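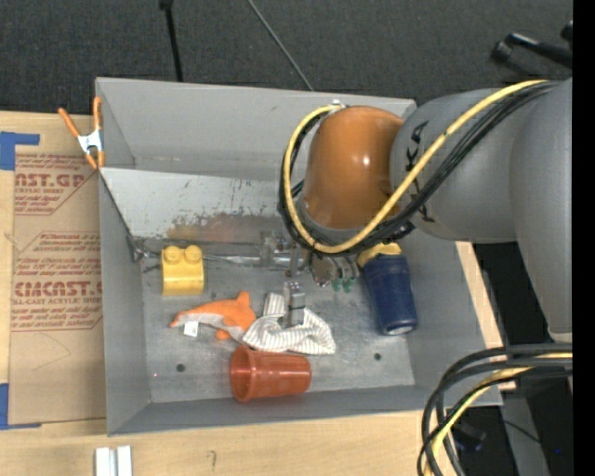
How to train a grasp predictor from the arm's own attempts

This tutorial explains the method we use for picking mixed objects out of a bin without any hand labelling. The robot tries a grasp, checks by itself if it holds something, and stores the result. After enough attempts a small network learns which grasps are likely to succeed. I assume that you have already an arm that moves safely, a two-finger gripper with position feedback, and one fixed camera which looks into the bin.

1. Choose the objects

Take things that differ in stiffness and shape. A toy brick, a plush animal, a folded cloth, a cup and a bottle make a good first set. If all your objects are rigid, the network will learn to close on edges and it will fail on the first towel. Keep a few objects apart and do not use them before step 6.

2. Fix the bin and the camera

Clamp the bin to something heavy. Our first data set, called Tagle, was partly lost when the bin moved by 19 mm during a night run and we noticed it only in the morning. Now the script compares the corners of the bin with a reference picture before each batch and stops if they do not agree.

Calibrate the camera to the base of the arm after the bin is fixed, not before.

3. Define one attempt

An attempt has four values: x, y, the angle of the wrist, and the depth. The gripper always comes down vertically. Because the two fingers are the same, you need angles only from 0 to 180 degrees. Save the camera picture before the arm enters the bin, otherwise the link hides half of the objects.

4. Label the attempt automatically

Close the gripper, lift, and read the finger position. If the fingers are fully closed, the label is 0. This works well for the brick and the cup, but a thin fold of cloth can give a reading very near to closed. For this reason we take a second picture after the lift, with the arm out of view, and compare it with the first. When the two tests disagree we throw the attempt away. In October this removed 132 attempts from a set of 2256, and most of them were cloth.

After the label is saved, release the object above a random point of the bin. Do not place it gently. The drop mixes the poses for you.

5. Train

Cut a square patch around each grasp point and rotate it so that the fingers are horizontal. The network (we call ours Aleo) receives the patch and the depth and gives one number, the chance of success. We use binary cross-entropy and nothing special. Split the data by batch and not by single attempt. Neighbouring attempts show almost the same bin, and a random split will give you a test score that is too good.

6. Run and test

Sample many candidates, score them and execute the best one. During collection, take a random candidate in one attempt of five, so the arm does not repeat always the same easy grasp. For the final test switch this off and put in the objects you kept apart.

Known problems

Objects against the wall: the fingers need free space on both sides. Florian Coste added a small push towards the middle when all scores are low, and it is in the Drakholm branch of the code.

Cables: limit the last joint, or the bundle will wind around the wrist after some hours. Check it by eye before each long run.

Slow first results: with the first few hundred attempts the network is hardly better than random. Continue collecting before you change the architecture.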